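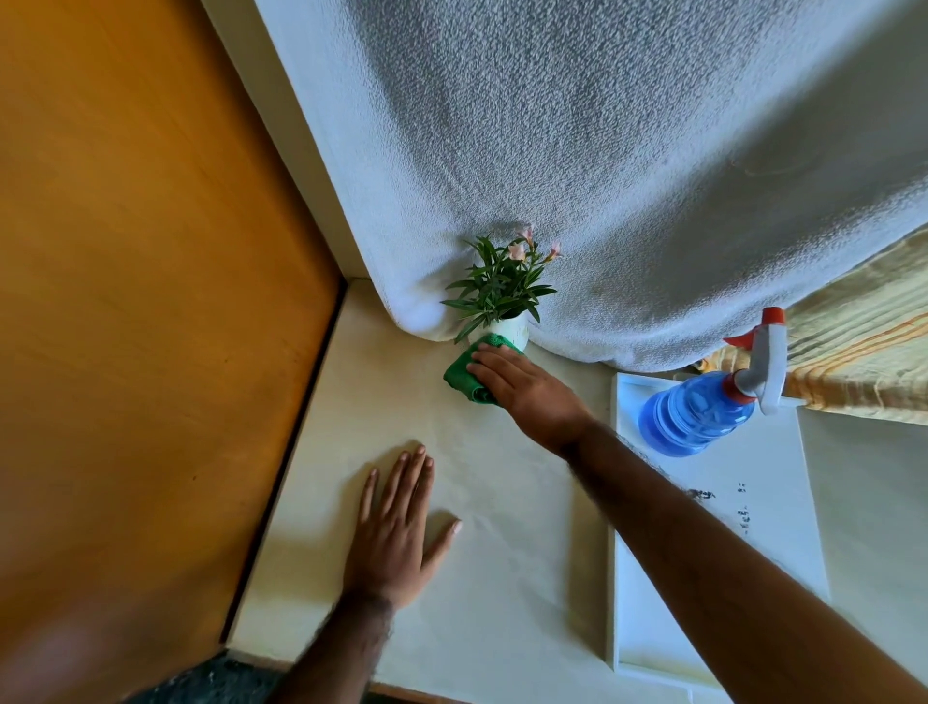 Foto: Orkex / Archivo

Proyectos > Conectividad rural > Informes de avance > Murnville

Despliegue de banda ancha fija inalámbrica en Murnville: informe de avance de noviembre

Preparado por Wim De Haan para el fondo Lambrechts

El informe cubre el trabajo realizado desde la segunda entrega de fondos. El anterior se cerró con el emplazamiento de la colina todavía sin permiso de obra y con la compra de equipos a medias. El permiso ya está concedido y los equipos de la primera fase se encuentran en el almacén de Ernton, salvo las fuentes de alimentación de reserva, que siguen pendientes de entrega.

Estado de la red

La torre de la colina está levantada y conectada a la fibra troncal por el camino norte. El tendido ocupó más tiempo del previsto en el cruce con la carretera comarcal, donde la canalización existente estaba obstruida y hubo que abrir una zanja nueva. El gasto adicional se cargó a la partida de imprevistos y figura en el anexo contable.

El repetidor del valle funciona en pruebas. La velocidad de bajada en los domicilios piloto se mantiene por encima de los 107 megabits por segundo en horario de mañana. Entre las ocho y las once de la noche baja, y en las casas situadas detrás del pinar llega a quedarse en 25. Hemos cambiado la orientación de dos antenas y repetiremos las mediciones cuando haya datos de varias noches. Si el resultado no mejora, propondremos un segundo repetidor en el depósito de agua, con el coste que se indica más adelante.

Altas y atención a los usuarios

La primera fase prevé dar servicio a 120 hogares. Las solicitudes firmadas cubren ya aproximadamente la mitad. El ritmo de altas depende de las cuadrillas de instalación, porque cada domicilio requiere una visita previa para comprobar la línea de visión con la torre. En varias viviendas de la parte baja no la hay desde el tejado y se está estudiando colocar la antena en un mástil aparte, con autorización del propietario.

Henk Maes se ha hecho cargo de la atención telefónica. Las consultas más repetidas son el precio después del primer año, la posibilidad de conservar el número fijo y la cobertura dentro de casas con muros de piedra. Se ha redactado una hoja informativa con las respuestas y se entrega con el contrato. Falta la versión en letra grande que pidió el fondo en la última reunión.

Presupuesto

El gasto se mantiene dentro de lo aprobado, con dos desviaciones. La obra civil ha costado un 15 % más de lo presupuestado por el cruce de la carretera. Los desplazamientos han costado menos, ya que el equipo técnico duerme ahora en Murnville entre semana. No pedimos fondos adicionales para la primera fase. El posible repetidor del depósito no está incluido y se presentaría como solicitud separada, con tres ofertas de proveedor.

Dificultades abiertas

El acuerdo de paso con la finca contigua a la torre sigue sin firmar. El propietario acepta el acceso a pie, pero no el de vehículos pesados entre la siembra y la cosecha. Orkex ha propuesto reforzar el camino viejo y espera respuesta por escrito.

La entrega de las fuentes de reserva se ha aplazado dos veces. Sin ellas, un corte eléctrico largo dejaría la torre fuera de servicio. El proveedor ha ofrecido un modelo alternativo y lo estamos comparando con el especificado.

Próximos pasos

Antes del siguiente informe está previsto terminar las visitas a la parte alta, repetir las mediciones nocturnas detrás del pinar y cerrar el acuerdo de paso. La reunión de seguimiento con el fondo es el jueves a las 10:30, por videoconferencia. El anexo contable y las tablas de mediciones se envían por separado.

Informes relacionados

Murnville: segundo informe de avance
Estudio de cobertura del valle y emplazamientos considerados
Ernton: cierre de la fase piloto
Condiciones del servicio para hogares de la primera fase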